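Projet de fin de première année - Évaluer une politique de préhension en simulation
Nusrat Dhanial, rapport remis le 10 septembre 2020

Quand j'ai choisi ce sujet, je pensais passer l'essentiel de mon temps à entraîner des réseaux, et j'ai surtout appris à me méfier de mes propres chiffres (mon encadrante m'avait pourtant prévenue, avec beaucoup de patience). La question de départ tenait en une ligne : une politique de saisie apprise sur quelques formes simples garde-t-elle ses performances quand on change la disposition des objets ?

Pour y répondre, j'ai repris le simulateur Kotness, que l'équipe Lodhi utilise déjà, et j'y ai construit une table, un bras et un petit lot d'objets. À chaque essai, les positions et les orientations sont tirées au hasard, puis la politique reçoit une image rendue et doit proposer un point de saisie. J'ai gardé volontairement un décor sobre, clair, avec un éclairage diffus - c'est un choix discutable, j'y reviens plus loin. 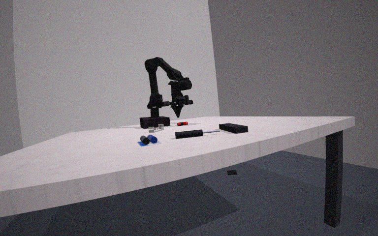
L'entraînement a porté sur 1000 dispositions, et l'évaluation sur 300 autres, jamais vues par le réseau. J'ai comparé deux variantes : la première apprend avec une caméra fixe, la seconde avec une caméra dont la hauteur et l'angle bougent légèrement d'un essai à l'autre. Chaque variante a été entraînée avec 8 graines différentes, ce qui a occupé la machine de Skamton pendant plus de deux semaines, et je remercie chaleureusement mes camarades d'avoir supporté la file d'attente !

La variante à caméra mobile apprend plus lentement, mais elle résiste nettement mieux aux changements de point de vue. Avec la caméra fixe, l'écart entre graines est si grand que mon premier résultat, obtenu sur une seule d'entre elles, était tout simplement trompeur. Les objets transparents restent difficiles dans les deux cas, et je n'ai pas encore d'explication satisfaisante.

Reste la question du décor. Un fond uni facilite sans doute la tâche, et je ne peux rien affirmer sur le passage au bras réel de Grevbridge, que je n'ai pas eu le temps de tester. Les fichiers de configuration et les graines sont joints en annexe, pour qui voudrait reprendre le travail.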